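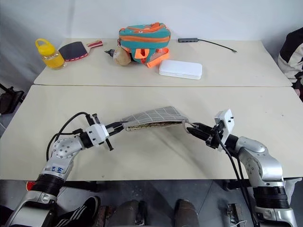

Step 4: Teaching the two-handed hold

By now you should have both arms homed and the hand controllers paired, and if you followed the earlier steps on the Fekmont pages you will have had a good play at picking up single things with one gripper. Lovely! Now we come to the part most people look forward to, which is getting the two arms to work together on something soft.

A flat fabric pouch is a very kind thing to start with. It forgives a clumsy grip, and it tells you straight away how much pull you are putting on it. Keep your other bits and pieces on the back table, so the front one is free to work over.

Open Cestance, choose "New task" and give it a plain name (ours is simply "pouch hold", and I do wish I had been as sensible with the earlier ones). Then:

1. Bring the left gripper to the left end of the pouch and close it gently. Wait for the little click in your controller before you do anything else.

2. Do the same on the right. Try to take hold at the same height, or the pouch will twist as it comes up.

3. Lift both hands together, slowly, as if you were carrying a full tray. A small sag in the middle is just what you want. If the fabric goes drum-tight, ease your hands towards each other a touch.

4. Hold still for 2 seconds, then lower and let go, left side first.

5. Press the foot pedal to save. If you fluffed it, press twice and the take is thrown away, with no harm done.

We ask for 43 good takes before training, and it does go quicker than it sounds once your shoulders have stopped creeping up round your ears. Have a proper break after the first 13, and shift the pouch a little each time you set it down, so the arms don't learn only the one spot.

When you have your takes, send them to the Plelura folder and leave the training to run over lunch. Zips and pockets come in Step 5, where you will need the softer finger pads from the Oddsson kit.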